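Leena Karppinen talks fast and has maybe half an hour before somebody needs the room. So no small talk. She runs the manipulation work at Heiskanen and the thing she wants to talk about is Plundmont, the training method her group finished writing up in June.

The short version, as she gives it: stop throwing away the bad demonstrations.

"Everybody filters," she says. "You record people doing a task, you toss the fumbles, you train on the pretty ones. We did that for years. Then the robot gets into a slightly ugly spot and has no clue, it has never seen an ugly spot."

Plundmont keeps the fumbles but labels them. Each recording gets chopped into short pieces and a second model, called Allell, scores every piece for whether the hands were making progress or recovering from something. The recovery pieces get weighted up. That's most of it. She draws it on the back of a parking receipt, two boxes and an arrow.

Does it work? Numbers, then. They collected 300 demonstrations per task, all by hand, no robot arm involved, just people holding the grippers. Then 100 trials on the real arms for each version of the policy. With the usual filtering, the cup task came out at 50 successes. With the recovery pieces kept in and weighted, 11 failures. Same data, same network, same training time.

"I made them rerun it," Karppinen says. "I didn't beleive the first one. I was sure someone had moved the table."

Had they?

"No. Well, once. Not that time."

Cups, why cups. They look easy and they're horrible, she says. Paper gives when you squeeze it. Two nested cups stick together, and you pull one and get three. A person feels that through the fingers and shifts grip without thinking about it. The gripper has no touch sensing at all in this setup, so whatever the policy knows about sticking it has to get from the video.

"People would say add a sensor. Sure. Sensors break. I wanted to see how far you get with looking."

She's less happy with the other tasks. Folding barely moved. Cable plugging got a bit worse, and she thinks Allell can't tell a recovery from plain hesitation when the motion is that small. It's in the paper, in a table she says reviewers will find in ten seconds, good, let them.
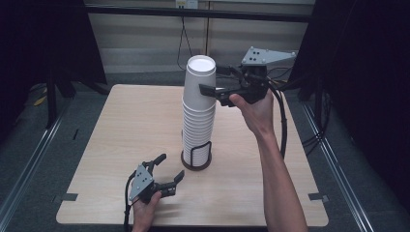 Two-handed data is where Karppinen thinks the method earns its keep, and where the labeling gets hard. One hand can be busy while the other is waiting, so whose progress are you scoring? Take a moment with the right gripper up at the stack, one finger pressed to the side just under the top cup, and the left one down near the front edge of the table with its fingers open. "Old version of Allell scores the left hand as idle. Zero," she says. "But open and pointed at the stack, that's not idle to me, that's ready." They now score the pair together. The black dots on the gray plates are for tracking both grippers in the same coordinates, so the distance between the hands goes into the score as well. Fixing that took longer then the rest of the project.

Next is Gimotby, a bigger task set, with more people recording. She wants beginners this time. Her own group has gotten too good at holding the grippers and their mistakes have dried up.

"I asked one of them to be worse at it," she says. "He can't. You can see he's faking, and the model can see it too."

Code comes out with the paper. The data later, after they sort out permissions from everyone who recorded. She doesn't have a date. Someone is knocking, and she's already folding up the receipt.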